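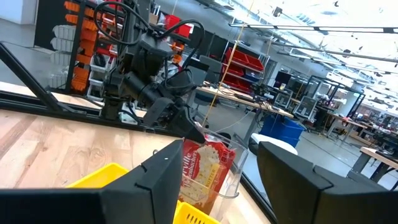 Jan 7, 2023
Posted by the bench 4 notebook, dye and fibre shed

Second go at the madder pot. The July batch came out closer to brick than red and I put that down to heat, so this time the pot stayed low for the whole run. Used the Natero root again, same bag, chopped and soaked overnight in tank water. Town water here is soft enough but the tank is softer, and I wanted one thing changed at a time. Then I went and changed the yarn as well, so make of that what you will.

Yarn is the Lamard two-ply, undyed grey-white. Scoured it twice. First rinse was the colour of weak tea, second one close to clear. Left it in the bucket to cool with the lid on.

Alum at the usual rate, cream of tartar at half that. Held it for an hour and let the skeins sit in the pot overnight. The Pisharody alum is coarser than what we had before and takes longer to dissolve, so mix it in a jar of hot water first. I tipped mine straight in and spent a while chasing grit around the bottom with a spoon.

Dye pot went on mid-morning. Over 3 hours at low heat, lid off, turning the skeins by hand with the glass rod. The colour went on slowly. Orange for the first stretch, then a proper red began to show at the ties. I took skein A out early to have something to compare with. Skeins B and C stayed in to the end, and D went in late, once the bath was well used.

Notes on each, dry, by the window:

A - warm orange, a bit flat. Fine for a background.
B - the best red so far. Even all the way through, no pale patch under the ties.
C - same as B but with a streak where it was pressed against the side of the pot. Needs a bigger pot or fewer skeins.
D - coral. Didn't plan on it but would do it again.

The thermometer clip on the Drotier burner is loose and the probe slides down until it touches the base, which reads high. I caught it partway through, so the early readings in the margin are no good. I've crossed them out. Wire it on until we get a new clip.

Spent root is drying on the rack beside the back door. Please leave it there, there's a weak pink left in it and I want to try it on the silk offcuts. The bath itself is in the lidded bucket marked MADDER 2. If it grows a skin, tip it on the garden.

Still to do: wash test on B, and a light test card with half of each skein under foil. The July card has been up on the sill long enough to read - the brick colour has held well, whatever I think of it. Iron dip on what's left of A after that, small pot only, and not the good spoon.

Last updated Jan 7, 2023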